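Reltoto panel switch kit, reviewed by Niamh Hanrahan

I bought the Reltoto kit in March to teach two evening classes on basic control wiring. The set I ordered has a green pilot light, a selector switch and a gray switch box, and I added a Sumitz service bell to the same order so students could ring when they were ready to be checked. I have used all of it every Thursday for 5 weeks.

The pilot light is the best part. The green cap sits in a collar on a boxy white base, and the base stands upright on a flat surface, so you can set it down and work on something else. The lens is bright enough to read from the back of the class.
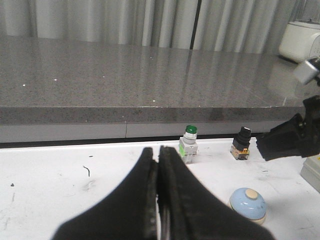
Terminal screws are the weak point. They are shallow, and a driver that is even slightly too wide slips out. Verna Mbeki, who shares the class with me, stripped one on the first night. Reltoto mailed a replacement block without arguing, but it took 2 weeks to get to us.

Labeling is better than on the Clukance set we used before. The green unit has a bright green label on its base that is easy to spot in a box of parts. I would still write the terminal numbers on tape for beginners - the molded ones are small.

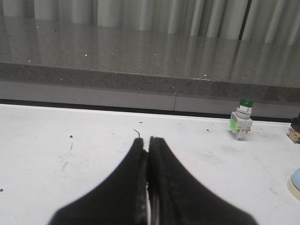 The selector switch has a black knob with a small white marker on top. It turns with a firm click and has not loosened. My only complaint is that the knob is stiff for the first 800 turns or so of its life, going by the leaflet, and ours still feels new.

As for the bell, it has a light blue dome with a cream button, and it is loud. One tap carries down the hall. Ó Súilleabháin, the shop next door, has asked us to keep it down after 9. 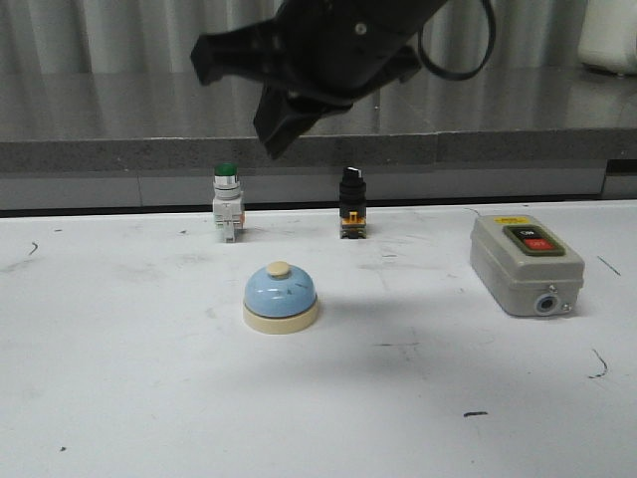 The gray box is plain, with rounded edges, and the lid fits well. There is less room inside than I wanted once the wires are folded in.

I paid $125 for the kit with the bell. I would buy it again for a class, with a spare set of terminal screws. For a single project at home it is more than you need, and the pilot light is sold separately.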